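Notas para la charla: los nisser y otros seres de la casa en el folclore nórdico

Entrada (sin diapositiva)
Saludar y decir de dónde sale el material: los cuadernos de la parroquia de Vevholm y las leyendas recogidas en Tukby. Avisar de que casi todo es tradición oral tardía. En las Eddas no hay nisser.

Primer bloque: quién es el nisse
Nisse en Dinamarca y Noruega, tomte en Suecia. Vive en el establo o en el desván, es bajo, viste de gris y cuida de los animales. La palabra tomte viene de tomt, el solar de la casa. El espíritu pertenece al terreno, y por eso el que compra la granja se queda también con él. Leer la ficha 50 del cuaderno de Vevholm, la del caballo trenzado. Despacio, tiene nombres de campos difíciles.

Segundo bloque: la papilla
En Nochebuena se le deja un cuenco de gachas con mantequilla encima. En la versión de Tukby la mantequilla queda en el fondo, el nisse no la ve y mata a la vaca. Luego la encuentra, se arrepiente y trae otra vaca igual de una granja vecina. Parar aquí un momento, suele haber preguntas. 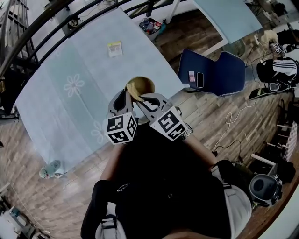 Equipo Cevon
Archivo de tradición oral y charlas

Tercer bloque: la mudanza
La familia carga el carro para librarse del nisse y él asoma entre los trastos: «Hoy nos mudamos». El relato se conoce también fuera de Escandinavia. Comparar con el boggart inglés y con la variante de Brunton, ficha 1230. Si vamos mal de tiempo, saltar la ficha.

Cuarto bloque: el gorro rojo
Es cosa del siglo XIX, de las ilustraciones y las tarjetas navideñas. En las leyendas más antiguas el color cambia de un pueblo a otro.

Cierre
Repartir las hojas con la bibliografía (hay 100 copias). La grabación de Tukby está en el archivo con el número 2302. Preguntas hasta las ocho.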